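Reading corner takes shape at Nestel community rooms

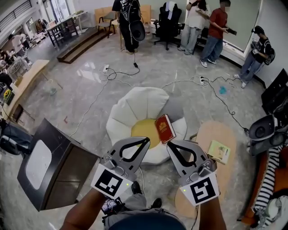 Local news | Libraries and learning

The ground floor room at Nestel is being set up as a shared reading corner, with floor cushions and low tables in place of the rows of chairs that used to fill it. It is due to open to families in April.

A round cushion shaped like a flower, with white petals and a yellow centre, is one of the seats chosen for younger readers. A small red book with a gold emblem on the cover was propped up against it during the setting-up, next to a light wooden oval side table with an illustrated booklet on top. An orange sofa gives adults somewhere to sit close by.

The reading corner is run by Ukitum, the neighbourhood book exchange that lost its old premises on Foton Street last autumn when the lease ended. Its stock has been in boxes for most of the winter. According to the group, 321 titles have been sorted so far and are ready to go out, most of them picture books and short stories. A second batch, mainly cookery and travel, is still to be gone through.

Borrowing will work much as it did on Foton Street. Readers can take a book home without a card and bring it back when they have finished, or leave another in its place. Small booklets and pamphlets will be kept apart from the main stock, as they tended to slip behind the larger books at the old address and get lost.

The move has been paid for in part by Van der Linden, the furniture shop on the canal side, which gave £700 in vouchers towards seating. Ukitum says it spent the money on floor cushions first — they can be stacked away in the evening, when the room is needed for language classes. The sofa was already in the building.

Work on the room is not finished. The glossy grey marble floor is staying, but a large rug has been ordered for the area where the children will sit. The power leads will be fixed along the wall before opening, and the long wooden counter will be used for returned books. Parents who came to a planning meeting also asked for a lower shelf and a hook rail for coats, and both have been agreed.

Story sessions are planned for the mornings, starting at 10am, with room for 12 children at each. Places do not need to be booked, but under-sevens must have an adult with them. A later session for older children may be added after the summer if there is enough interest.

Anyone with picture books in good condition can leave them at the Nestel front desk until 7pm. Ukitum is not taking encyclopaedias, textbooks or magazines at present — there is no space to store them.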